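Category: List archive > Family crafts and kits

Subject: Re: Cancelling or pausing a Himumano box

Replying to the message from earlier in January, quoted here so that it makes sense to anyone who has just joined.

> We have had the Himumano craft box for 8 months and my two are losing interest.
> There are 2 boxes still in the cupboard with the seals on. I would like to stop
> for a while but I can't see a pause button on my account, only "Change plan".
> Has anyone managed it? Also wondering whether Sarko is any better for a child
> who doesn't like glue.

There is a pause. It sits under "Change plan", then "Delivery", then a line of small text at the bottom of the page. You can skip one box or two. After that it starts again by itself and they take the money on the usual day, so put a note on the calendar.

We have tried three of these boxes now. My notes on each are below, with prices as we paid them.

1. Himumano. 54 pounds for a quarter, postage included. Good paper and proper scissors, and the instructions are clear enough for a seven-year-old to follow alone. There is a lot of glue. The felt projects were the best and the mobiles were the worst, as the thread tangles before you get it out of the bag.
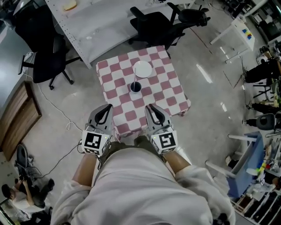
2. Sarko. 71 pounds for a quarter, so dearer, and the box is smaller. Most of it is folding, threading and simple sewing, so it should suit your child who dislikes glue. One of ours came with a bag of beads missing. I wrote to them and a replacement arrived in nearly a fortnight. The age on the lid is on the low side and I would add a year to it.

3. Vamex. We only had the trial box. It was a science kit with a bit of colouring in, and the children finished it before tea. I didn't carry on with it.

On the unopened boxes, I would keep them for the half-term holiday. Ours went down much better after a gap of some weeks. Check any clay or paint first, as the clay in one of our older boxes had gone hard in its wrapper. The paper and felt keep perfectly well. If you would sooner pass them on, the swap thread on this list is still open and sealed boxes go quickly.
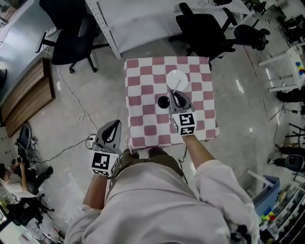

Can you move from the monthly plan to the quarterly one while the account is paused?

Only once the pause has ended. I tried it and the page sent me back to the start each time. Their help desk said to let one box come through and then change over, and that worked for us.

Someone also asked off-list about Hyun. I haven't used it, so I can't say. If anyone here has had more than one box from them, please post the price with postage and what age you would put on it.

This site uses cookies to remember your archive settings. Accept | Manage cookies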